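List Home | Threads | By Author | Next in Thread | Log In

Re: [wondwood-robotics] Bean transfer as our spring project
Helju Žukauskas
April, 9:42 PM

Kadri Paju wrote:

> Good news from Tollell, we have a table slot at the open day and they
> liked the two-arm idea. Plan is coffee beans from the bowl to the small
> heart dish, one arm picking while the other holds the dish. Baldur thinks
> 242 demonstrations will be plenty. Can we all agree by the next meeting
> so the students can start on the poster?

Kadri, I'm glad about the slot. I'm less sure about the rest, and I'd like to see it settled before anyone draws a poster.

My trouble is with "plenty." Where does 242 come from? As far as I can tell it's how many runs fit in the practice hours we have left. Last year we collected 2000 for the peg board and the thing still missed whenever somebody moved a lamp. Beans are small, smooth and lie on top of each other. A student driving the arms by hand can fish one out after a few tries, but that tells me the student is patient. It doesn't tell me the policy will learn it.

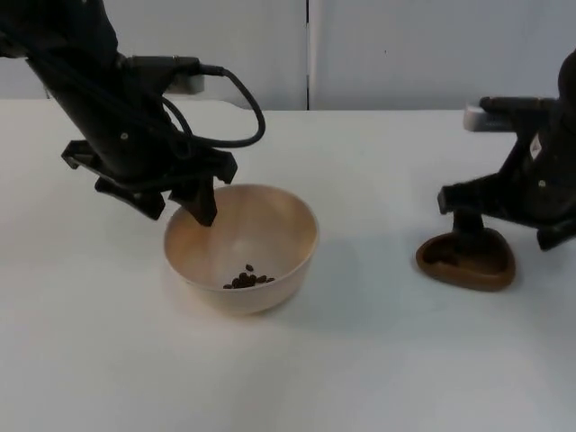

I also don't see what the second arm is doing for us. If the dish would stay put on its own, we are doubling the joints to learn and getting a nicer demo for the parents. Benvinda made the same point in the Kunda thread and didn't get an answer.

What I'd want first: 8 runs on the trained policy, with the bowl moved a little each time, and somebody writing down every failure, including the ones we usually call "warmup." If 4 of them put a bean in the dish, I'll stop complaining and help with the poster. If not, we do the sorting task with bigger pieces and tell Tollell now.

Līga, do you still have last year's log sheets? I'd rather use the same ones.

Helju

> I can bring the spare fingers if anyone wants them - Baldur

Wondwood Robotics Club list | Contact the list owner | Back to top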